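How to Ask for a Reference Before You Need One

10/10/25
7 min read

Most people think about references on the day an application form asks for them. By then they have an afternoon to find three names, two of the phone numbers are dead, and the third person changed jobs in February and hasn't told anyone. The steps below are for someone in their first or second job who wants a reference list that is ready to send.

You need an evening to set it up and a few minutes every so often to keep it current.

Step 1. Write down everyone who has seen your work

Start with a long list and don't judge it yet. Include managers, team leads, clients, teachers, people you trained, and the person at the next desk who read your drafts. Write down where you worked together and what they saw you do. If you can't fill in the second part, leave the name on for now and come back to it.

When I did this after leaving Bokard, I had 19 names. I had expected a handful. Several were people in other departments that I had worked with on one project and forgotten.

Step 2. Cut the list to six

Go through the names and ask what each person could say if a stranger called them. "She was nice to work with" is a weak reference. "She took over the returns process when our supervisor left and ran it through the holidays" is a strong one. Keep the people who could give you the second kind.

Try to end up with a mix. At least two should be people you reported to. One should be someone at your own level, and if you have ever supervised anyone, even an intern, one should be from that side. Job titles matter less than you might think. A senior director who met you twice will give a short, vague answer, and hiring managers notice.

Leave out relatives, and leave out friends unless you worked together.

Step 3. Ask each person properly

Ask by phone or in person if you can. Email is fine if you can't. The question to ask is whether they would be comfortable giving you a good reference. The word "good" should be in there. It lets people say no politely, and a polite no now is much better than a lukewarm call later.

Keep the message short. Something like this works:

"Hi Solange, I'm putting together my reference list in case I apply for something in the next year. You saw most of my work on the Kilto account. Would you be comfortable giving me a good reference if someone calls? No problem at all if not."

Solange Barbosa was my manager at the time, and she answered the same day. Urmas Ozoliņš took three weeks and then said yes. A slow answer doesn't mean anything by itself. Send one reminder after ten days and then leave it.

If someone says they'd prefer not to, thank them and cross them off. Don't ask why.

Step 4. Collect the details employers ask for

For each person who says yes, get:

- full name, spelled the way they spell it
- current job title and employer
- the title they had when you worked together
- a phone number and an email address they check
- the best time of day to call
- how long you worked together, in years and months

Ask which email address they want used. A lot of people would like these calls kept away from their work account. Some large companies also have a rule that managers may only confirm dates of employment, so ask about that too. If that's the case, the person may still be willing to speak for themselves from a private number.

Put it all in one file and print a copy. I keep mine at home with the old pay stubs and contracts.

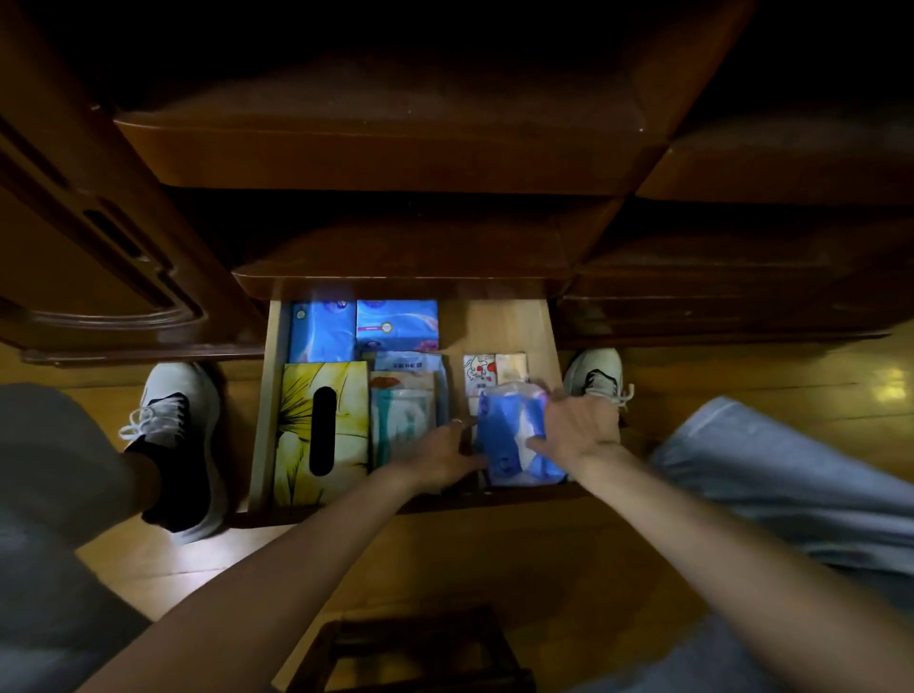
Step 5. Send them something to work from

People forget. Your old supervisor has had other employees since you, and the details run together. Send each reference your current resume and a half page of notes on what you did when you worked with them. Dates, projects, numbers if you have them. At Utthorpe I had cleaned up a customer file of 1,000 records, and Ona Mockus remembered the project but not that I was the one who did it. She was glad to have the note.

Don't write the reference for them unless they ask you to. If they do ask, write it plainly and let them change what they want.

Step 6. Warn them before every call

Each time you give out a name, contact that person first, on the same day if possible. Tell them the name of the company, the job, who is likely to call, and the one or two things you'd like them to mention. Paste in the job posting. A reference who knows the job is about scheduling will talk about scheduling.

Choose which people to give for each job. You have six, and most employers want two or three. For an office manager job I gave Polyxeni Sfakianakis and Solange. For a training job I gave Ona instead, as she had watched me run the new-hire week.

Hold the list back until someone asks for it. It doesn't belong on your resume, and neither does the line "references available on request," which takes up space and tells the reader nothing.

Step 7. Report back

When the process is over, tell your references how it went, including when you don't get the job. Two sentences are enough. People who hear nothing after taking a 20-minute call are slower to pick up the next one.

Step 8. Check the list twice a year

Put a reminder in your calendar. Go down the list, see who has moved, and send a short hello to anyone you haven't spoken to in six months. Update titles and numbers. Add someone from your present job as soon as you have a person there you trust, and drop the oldest name when you do.

Common questions

Can I use my current boss? Only if they know you are looking. Most employers understand this and will accept a former manager until an offer is made. If the form requires your current manager, write "please contact me first" beside the name and raise it at the interview.

What if I left on bad terms? Find someone else at the same company. A colleague or a manager from a neighboring team can confirm what you did there.

What if the company has closed? The people are still around. When Ko shut its branch I found Mārtiņš Org through a former coworker, and he was happy to help. Write "company closed" next to the employer name so the caller doesn't waste time looking for a switchboard.

Do teachers count? Yes, for the first two or three years after you finish school. After that, use work references if you have them.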